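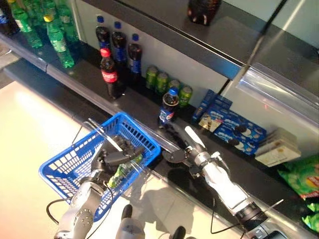

# Equipment Review: Cerinix Stride 7 Running Watch

Prepared for members of the Vurnham Road Runners. The club tested the watch between April and June. Two units were purchased at full retail price, and the manufacturer had no part in the review.

## Scope of the Test

The Stride 7 is sold as a mid-range GPS watch for runners training for distances up to the marathon. It was worn on club sessions at the Jastness track, on the river path, and on the hilly Saturday loop north of town. The main tester, Gunther Ostermann, wore it for 40 runs. A second member used the other unit for the spring half marathon and the training weeks before it.

## Distance and Pace

On the track, the watch performed well once the lane number had been entered in the settings. Without that step, recorded distances were consistently long. On open roads, the readings agreed closely with measured course markers. Under the heavy tree cover at the north end of the loop, current pace became unsteady and was of little use for intervals. Average pace for each lap remained dependable, and members who train in wooded areas are advised to display that figure instead.

## Heart Rate

The wrist sensor was satisfactory during steady running. It responded slowly to short, hard efforts and often reached the correct reading only as the recovery began. Pairing with a Nishimura chest strap removed the problem. The strap must be bought separately, and this should be considered when comparing prices.

## Battery and Display

With GPS active, the battery lasted 30 hours in our test. Charging from empty to full took 87 minutes. The display is easy to read in bright sun, although the smallest of the data fields is difficult to make out while moving. Four fields per screen proved to be the practical limit.

## Comfort and Controls

The case is light and did not shift during races. The buttons work with gloves on. The strap fastening is stiff when new, and one tester reported mild skin irritation after a long run in warm weather. A fabric strap is available.

## Rating

The review panel awards the Stride 7 four out of five. It is recommended for members preparing for road races of any distance up to the marathon. Those who do most of their running on forest trails should try a unit before buying. Both test watches may be borrowed for up to 7 days by signing the equipment book at the clubhouse.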